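Print this page | E-mail to a friend
Last updated: Thursday, March 28, 2019
Reading time: 3 minutes

Before You Buy an Arm for the Shop

Every January the catalogs come, and every January somebody writes to ask me whether a small shop should get a robot arm to sort parts. My answer hasn't moved much. Maybe, but price the rest of it first.

The arm is the number they print in large type. The stuff that makes it useful is on page 12, or it's on no page at all. So do the budget backward.

Start with the hand. A gripper that picks up a block may do poorly with a brush, and you will likely end up paying for a second set of fingers. Ask what the fingers cost and how long they take to ship. Put $2000 on the sheet for gripper parts and fittings and be pleased if you get some of it back.

Then hoses and cables. Anything that runs along a moving arm gets bent all day. Buy spares with the first order. I'd also ask who routes them, the seller or you, and get that in writing — Snædís Thygesen didn't, and spent two weekends with a bag of ties.

Bins are cheap and people still get them wrong. Measure the reach to the far corners with the gripper on. Shiny metal bottoms can bother a camera, so ask for a trial in your own bin before you settle on one. Clamp the bin down. Two decent bar clamps cost less than one service call, and you can use them for something else when the whole plan falls through.

Mark the table too. A roll of bright tape will do.

Now the demo. Jurnula will show you an arm moving 100 identical boxes, and very nice it looks. Take your own junk along. Odd shapes, clear things, soft things, things that roll. Tegwen Kneath took a tote of returns to the Futoment showroom and asked for 120 picks in a row, with no one touching the bin. She came home without an arm, and with a better idea of what she'd be paying for.

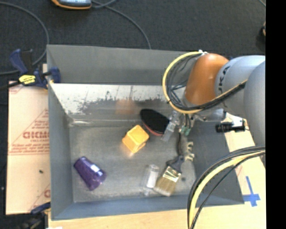

A fair mix to test with: block, cup on its side, clear bottle, paintbrush. Note the clamps on the bin and the slack in the cables.

If the seller won't run a mixed bin, I'd leave.

Last thing, hours. Write down who clears a jam and what that person was doing before. Amrani rents by the month, which I like better than a loan, but read the return terms and check who pays the freight.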